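Teaching Two Arms to Share a Drawer: My Spring Project Report

Demlow Lab Projects, student reports page

So this is the write-up for my semester project, which I'm posting in the long version because the three-page one I turned in left out most of the parts I liked. The short form of it: I wanted to know whether a policy trained on demonstrations of a two-arm task gets better if you label where each stage of the task starts and ends, or if you can skip the labeling (which is boring, believe me) and just throw more demonstrations at it.

The task is putting a small yellow block into a drawer. One arm deals with the drawer and the other deals with the block. I picked it because it sounds easy and has a nasty bit in the middle, where the block arm has to wait until there's enough drawer to drop something into. If it goes early, the block lands on the cabinet or on the table. If it goes late, nothing bad happens except that everybody gets bored.

What I started with

My lab already had the Grabner code, which is a teleoperation and logging package an older student wrote. It saves joint positions, gripper openings and camera views for both arms on one clock. I didn't have to build any of that, thank goodness. I did have to fix the part where the left and right arm files could come out one sample apart, and that took me most of February. It was one line in the end. I'm still a little sore about it.

I collected 300 demonstrations by teleoperation. Of those I kept 257. The ones I threw out were mostly me: letting go of the block too soon, bumping the cabinet hard enough to turn it, or forgetting to start the logger (eleven times, but who's keeping track). I moved the cabinet and the block between demonstrations, within limits I had marked out in a drawing beforehand, so the policy couldn't just memorize one path.

Splitting it into stages

I used five stages: approach, grab the handle, pull, carry, release. The names are plain but the borders between them gave me fits. Where does "approach" stop? My first rule was "when the gripper touches something," and that's a terrible rule when you only have joint readings and pictures to go by, and no touch sensor anywhere. Then I tried gripper speed, which was better, but I tend to slow down and dither before I grab things, so the rule kept firing in the middle of my dithering.

What I settled on was a mix. A stage ends when the gripper opening changes by more than a set amount, or when the arm that was moving has been still for half a second. With a closed box and the block off by itself on the paper, everything counts as approach, for both arms, no matter how close either gripper is to anything. 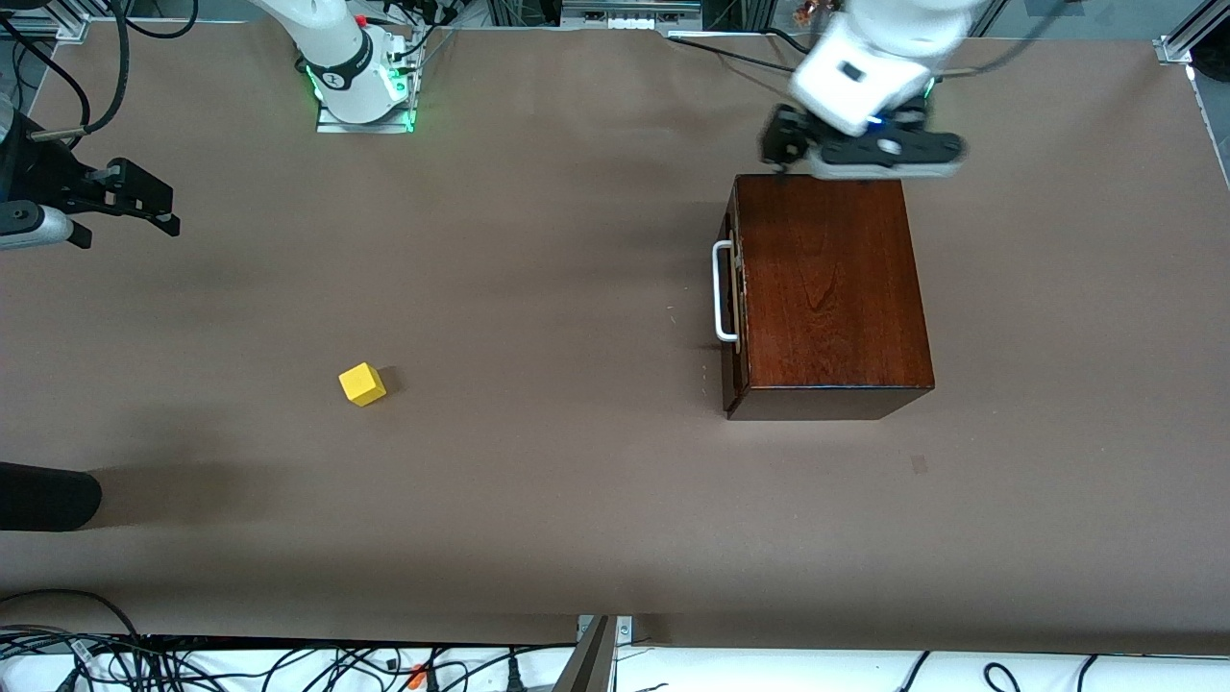

Why not let each arm have its own stage label, one reader of my draft wanted to know, instead of forcing both of them onto the same list when they're plainly doing different jobs?

Good question, and I went back and forth on it for two weeks. With separate labels you get pairs, and a lot of the pairs hardly ever show up in the data. I had one pair with only four samples in the whole set! The shared list is cruder, but every stage has plenty of examples. I did run a small version with separate labels at the very end, and it came out a bit worse than the shared one -- though I only trained it once, so I wouldn't lean on that too hard.

Labeling took forever anyway. The rule gave me 1239 stage borders that I could use as they were, and then I went through the leftovers by hand with a little viewer I wrote called Lumport. It plays both arms side by side and you hit a key when the stage changes. It's ugly and it crashes if you press the key twice fast, but it got me through.

Training and testing

I trained three versions with the same network and the same settings. Version A got the demonstrations with no labels. Version B got the labels as an extra input. Version C had to predict the stage itself, as a side job, while also predicting the motion. I was rooting for B, because it was my idea. C was something I added late because a paper from my reading group did something like it with a single arm.

For the test runs I set out a grid of block and cabinet positions and gave all three versions the same ones in the same order. I scored each stage separately and not only the final drop, so a run that opened the drawer fine and then missed with the block still told me something.

The stage I cared most about was carry. The drawer is out, the block arm has the block just over the table, and the other gripper ought to keep out of the way.
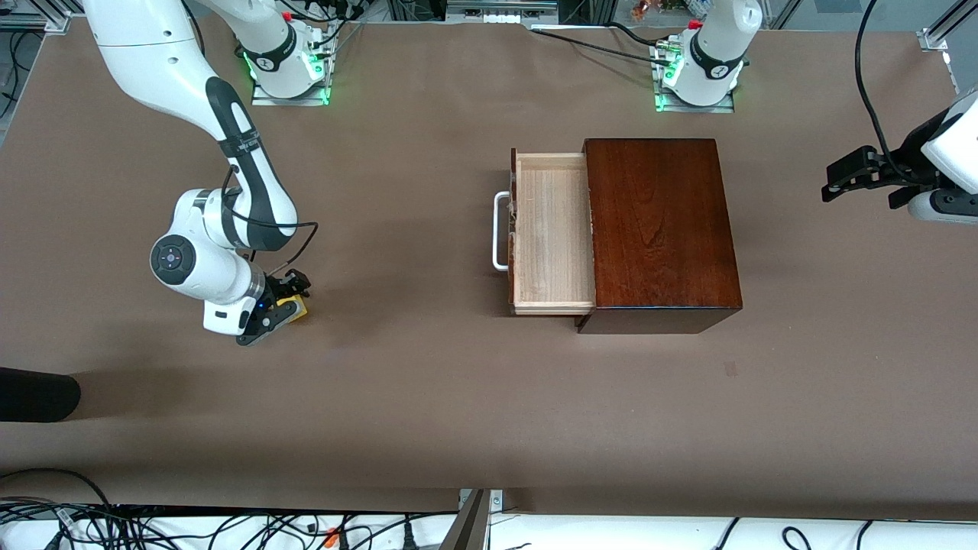
Figure 2. Carry stage: block in the right gripper, drawer open, left gripper open.

What I found

C beat both of the others, and B was only a hair better than A. Boo. Most of C's lead came from the wait in the middle. A would start carrying while the drawer was barely cracked, and B did the right thing only as long as the stage label I fed it at test time was right. When my stage detector was off by even a moment, B followed it straight into the mistake. C didn't depend on a detector, so it had nothing to be fooled by.

All three were about equally good at picking up the block. I thought the labels would help there too, and they didn't. My guess is that picking up a block is simple enough that a plain policy already has it.

The pull stage was the weak spot for everyone. The gripper would sometimes close on the edge of the handle and slip off, and then the policy just kept pulling at nothing, looking very confident. I don't have a fix. Adding demonstrations where I slip on purpose and then recover might help, and I'd try that first.

More data or more labels?

To get at the original question I borrowed the Sirnmont set, an older collection from our lab with 1676 short demonstrations of drawer opening with no block in them. Pretraining version A on those brought up its pull scores a fair amount, but carry stayed where it was. That makes sense, I guess -- there's nothing to carry in that data, so it can't learn to wait from it.

So for this one task, with this one setup, the side-job labels were worth the trouble and the extra demonstrations helped with a different part. I haven't tried the two together, meaning C with the Sirnmont pretraining. I ran out of semester.

Things I'd change

I'd write the stage rule down before collecting anything. I changed it twice halfway through and had to relabel a big chunk both times. I'd also have someone else do part of the teleoperation, because every demonstration in the set has my habits in it, the dithering included, and you can see version A dither before it grabs the handle exactly the way I do.

And I'd fix the double key press in Lumport. The code and the labels are in the lab's shared folder, under the project name, with a readme that covers the file layout and the one-sample offset.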